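Yellow ochre on two papers
2019-06-14

I have been working through single-pigment exercises since March, and ochre is the one I keep coming back to. 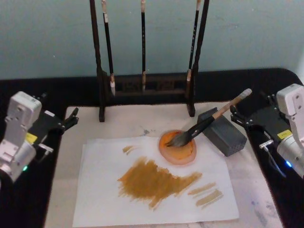

The question this week was how much gum the color needs before it stops spreading on its own. Ochre is a heavy pigment. It settles in the dish within a few minutes, so the top of the puddle is thinner than the bottom, and a brush loaded from the surface gives a paler stroke than one pressed down to the floor of the dish. I stir with the brush tip before every load now. When I forget, I get two different yellows on one sheet.

The paint is the Grititz dry pigment, ground for 7 minutes with gum solution and then let down with water. I tried two papers. The Latstead sheet comes in a pack of 100 and is lightly sized. The Yao sheet comes in packs of 28, costs more per sheet, and takes a wet stroke with less feathering. For filled areas I overlap short strokes and work outward from one corner. Ragged edges are fine for foliage or rock. For anything with a contour, the brush has to be blotted first.

Zhenhua Cui, who taught the Musbridge evening class I took, had us make 200 dabs before we were allowed a line. I found it tedious at the time. The dab is still the best test of a mix: press, lift straight up, wait. If the edge creeps, add gum. If it dries with a shine, there is too much gum and the next layer will sit on top of it.

Rinsing takes longer than with ink. Ochre packs in near the ferrule, so I hold the brush under slow water and squeeze from the base toward the tip until the water is clear — then reshape the point and hang it tip down. A brush left standing in the jar overnight loses its point, and I have ruined two that way.

Next is the same test with burnt sienna, on the Yao paper only. The Latstead pack is going to the practice pile.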